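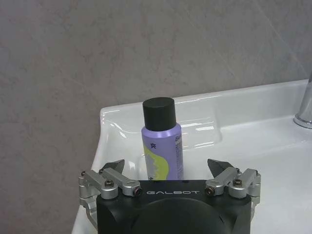

Hirila - Sección Casa y Taller, trucos de febrero

¿Puede ya una máquina recoger el lavabo? A medias. Coger un bote de spray que está de pie, con espacio a los lados, sí. Con dos dedos basta. Lo de limpiar debajo es otra historia.

Trucos que valen para la pinza y para vosotros:

Botes siempre de pie, nunca tumbados. Tapón puesto y apretado.
Dejad un palmo libre a cada lado - la pinza tiene que abrirse.
Nada pegado al grifo. El cromado refleja y despista a la cámara, y además se llena de cal.
Porcelana seca antes de empezar. Paño de microfibra, sin suavizante. 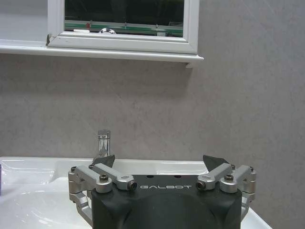
Y el borde de atrás, el que está junto a la pared, se sigue haciendo a mano. Cepillo de dientes viejo, vinagre rebajado, 14 minutos y aclarar bien. OJO: vinagre en mármol no, que se lo come. Y con lejía jamas.

Bernd Meinecke lleva la cuenta en Kolleck: 152 intentos de coger y soltar botes, y los fallos casi todos al soltar. Para fregar, ni lo ha probado. Halvard Backlund es mas optimista, dice que en 2 años. Ya veremos.

En el taller lo mismo. Aerosoles en fila, buena luz, funciona. Cajón revuelto de tornillos, no. Trapos tampoco, se doblan y la máquina se lia.

Pendiente para la próxima: estantes estrechos y espejos. Si teneis algún truco para las salpicaduras, dejadlo en el buzón de la sección.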